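第六章 开门作业故障处理与安全停机

6.1 适用范围

本章适用于在 Desteo 仿真环境中运行 Tusow 移动操作平台开门任务的操作人员与维护人员，同时适用于仿真验证通过后转入实机测试的各班组。内容包括抓取失败、门体卡滞、力矩超限及碰撞停机四类故障的判别、处置与恢复。

日常启动、标定和地图导入见第三章，任务脚本的编写见第五章。未完成第三章标定步骤的平台，不得按本章进行恢复操作。

6.2 故障背景

软件升级后的回归测试中，开门任务出现过一类重复性故障：末端执行器已对准把手并闭合，控制器随即上报“抓取成功”，但门扇角度不再变化，手臂继续沿预定弧线运动，直至腕部力矩超限并触发保护停机。故障代码为 1,010。

经 Jetanel 技术支持组 Ha-rang Lim 复核，该故障由两个条件叠加产生。其一，把手位姿估计取自门扇关闭时的缓存数据，门扇处于半开状态时未重新计算。其二，铰链侧别的判定依赖门面法线方向，当观察方向接近门扇侧边时，法线可能取到相反的一面，手臂因此向错误方向施力。

两个条件单独出现时，系统通常能够自行重试；同时出现时，重试逻辑会反复调用同一组错误参数，不应等待其自动恢复。

6.3 处置前的安全要求

警告：实机测试中，代码 1,010 触发后手臂各关节可能仍处于受力保持状态。在确认卸力之前，任何人员不得进入门扇摆动范围，不得用手推动门扇或手臂。

警告：不得以重新上电的方式清除力矩报警。重新上电会释放制动器，受力的门扇可能突然回弹。

注意：仿真环境中的故障不造成人身危险，但处置顺序应与实机保持一致。在仿真中省略的步骤，往往也会在实机上被省略。

处置人员应为两名，一名操作控制台，一名在急停按钮旁值守。仅在仿真环境中处置时，可由一人完成。

6.4 故障判别

在控制台打开“任务诊断”页面，依次核对以下各项：

1. 查看故障代码。代码为 1,010 时，继续执行本节；代码为其他数值时，转附录二查询。

2. 查看“门扇角度”曲线。抓取上报成功后曲线保持水平，而腕部力矩持续上升，可初步判定为施力方向错误或门体卡滞。

3. 查看“目标把手”字段。门扇两面均设有把手时，该字段必须注明所属面。字段为空，或所属面与任务脚本不符，应判定为目标选择错误。

4. 查看“位姿时间戳”。时间戳早于本次任务开始时间，说明系统使用了缓存位姿。

5. 切换至场景视图，由操作人员目视核对门扇开合状态、把手所在面及门扇两侧的空间情况。

目视核对时不应只依靠单一视角。门扇侧边朝向观察方向时，两面把手在画面中的高度和长度会因透视而产生差异，容易被误认为两种不同规格的部件，进而导致操作人员选错把手模型。

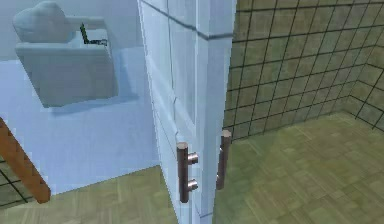
核对完成后，应将判别结果填入故障记录单，注明所用视角名称和门扇当前角度。判别结果与系统自动诊断不一致时，以人工判别为准，并保留自动诊断的原始日志，供技术支持组分析。

如第二项与第四项同时成立，按 6.5 处置。如仅第二项成立，应先检查门体碰撞模型是否与地面或门框重叠，再决定是否执行 6.5。

6.5 停机与卸力步骤

1. 在控制台点击“暂停任务”。不要点击“结束任务”，后者会清除当前关节状态，使后续分析缺少依据。

2. 确认各关节速度读数均为零。读数持续波动时，按下急停按钮，并转至 6.7。

3. 将控制模式由“轨迹跟踪”切换为“柔顺保持”。切换后等待 20 秒，其间不得输入任何运动指令。

4. 观察腕部力矩读数。读数回落至绿色区间后，方可继续；未回落的，重复第三步一次，仍未回落的，转至 6.7。

5. 在“末端执行器”页面选择“缓慢张开”。严禁使用“快速释放”。

6. 确认末端执行器与把手完全脱离后，沿接近方向的反方向后退手臂，直至系统提示“已离开接触区”。

7. 将手臂收回至安全姿态。收回路径如穿过门扇摆动范围，应先将底盘后移，再收回手臂。

注意：底盘后移前，应查看后方障碍物图层。部分房间模型中的家具、支架等细长物体不在默认碰撞图层内，须手动勾选“全部静态物体”。

6.6 参数恢复与重新验证

1. 在“感知”页面点击“清除位姿缓存”，并确认弹窗中的任务编号与当前任务一致。

2. 将“门扇初始状态”由“关闭”改为“实时检测”。

3. 在“铰链侧别”中选择“多视角判定”，并至少指定两个观察位置，其中一个应能正面看到目标把手所在的门面。

4. 将“重试次数上限”设为 2。该项默认值过高，是错误参数被反复调用的主要原因。

5. 保存参数，重新加载场景。重新加载后不得沿用故障发生前的随机种子，待全部验证通过后，再以原种子单独复测。

6. 以低速模式执行一次完整的开门动作，操作人员全程注视门扇角度与腕部力矩两条曲线。两条曲线应同步变化，门扇角度停滞时应立即暂停任务。

7. 低速验证通过后，运行 Shevchuk 回归测试集。该测试集共 178 个场景，包含关闭、微开和半开三种门扇初始状态。任一场景再次出现代码 1,010，即视为验证不通过，该参数组不得用于实机。

注意：抓取成功信号只表示末端执行器检测到接触，不代表门扇已被有效带动。评定任务结果时，必须以门扇角度变化为依据。

6.7 无法卸力时的处理

出现下列任一情形时，应停止自行处置：关节速度读数持续波动；柔顺保持重复后力矩仍未回落；末端执行器无法张开；控制台与平台通信中断。

实机条件下，应保持急停按钮处于按下状态，封闭门扇两侧通道，悬挂“禁止启动”标牌，并通知现场安全负责人 Faisal Kiani。未经其书面许可，不得复位急停按钮，不得拆卸门把手或末端执行器。门扇两侧均须有人看守，通道另一侧的人员可能并不了解设备状态。

仿真条件下，应导出场景快照和控制日志后再关闭进程。进程已无响应的，从自动保存目录中提取最近一次快照，并在记录单上注明“非故障时刻数据”。

6.8 记录与上报

故障记录单应包括以下内容：任务编号、软件版本、故障代码、门扇初始状态、目标把手所属面、判别所用视角、处置步骤起止时间、处置人员签名。

实机故障应在当班结束前上报。周日及夜间值班期间发生的故障，由值班人员先行电话报告，记录单于下一工作班次补交。仿真故障可按周汇总，但同一参数组重复出现代码 1,010 时，应当单独上报，并暂停该参数组的全部任务。

记录单及日志由设备管理部门统一归档。参数组重新启用前，技术支持组应在原记录单上填写复核意见，并附回归测试结果。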